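Switching to cloth napkins, one year on

24 October 2025

Last December I stopped buying paper towels and paper napkins. I had worked out what we were spending on them and didn't like the number, and the hall closet was always full of twelve-packs. A few people have asked how it went, so I'm writing it down.

I started with too few cloths. I bought 11 plain cotton ones from Prurnura, thinking that would cover two people for a week. It covered two people until Thursday's worth of dinners and one spilled pot of beans. After that I ordered more, and then a third batch when a friend moved out of her apartment and was getting rid of hers. I've kept them all in the same off-white so I don't have to think about what goes with what.
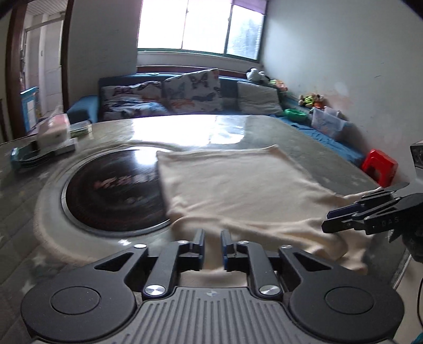

Cream cloth on the table, rumpled.

I don't iron them. My mother ironed everything, including pillowcases, and I did try it for the first month. Cotton napkins look fine for the four minutes before somebody wipes their mouth. Now I pull them out of the dryer while they're still a little damp, smooth them with my hand on the counter, fold them in thirds and then in half, and put them in the drawer. If I forget and they sit in the dryer overnight they come out creased and we use them creased.

Stains took longer to figure out. Tomato comes out if I rinse it in cold water the same evening. Coffee mostly comes out. Turmeric doesn't. I tried the oxygen powder from Grarley, I tried dish soap and I tried leaving the cloth in the sun on the back steps for two days. The sun did the most, but there was still a yellow patch. Those cloths get moved to the rag pile under the sink and I use them for the stove and the floor.

The rag pile turned out to be the part that replaced the paper towels. Napkins alone wouldn't have done it. I cut up two old bath towels as well, and those soak up far more than a napkin does. The edges fray and leave threads in the lint trap. I could hem them but I haven't.
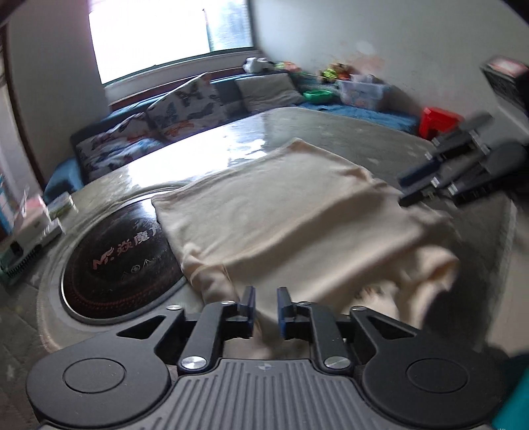
Washing is less work than I expected. They go in with the towels on warm, no fabric softener, which makes cotton repel water and defeats the purpose. Greasy ones I keep separate in an open basket, and I rub a bit of dish soap on them first. Don't close up wet cloths in a bin with a lid. I did that in July and had to wash the whole lot twice to get the smell out.

I do still keep one roll of paper towels. It's for draining bacon, for oiling the cast iron, and for whatever the cat leaves on the rug. That roll has lasted since spring.

As for money, the first two batches of cloth cost less than half a year of paper did. I haven't tried to figure in water and detergent. We were running a towel load every week anyway, and the napkins just fill it out.

Next I want to find heavier cloths for drying dishes, because the cotton ones get soaked after a few plates. I've seen linen ones from a shop called Gratano but the shipping is more than the towels. If you've used them, leave a comment and tell me whether they shed lint on glasses.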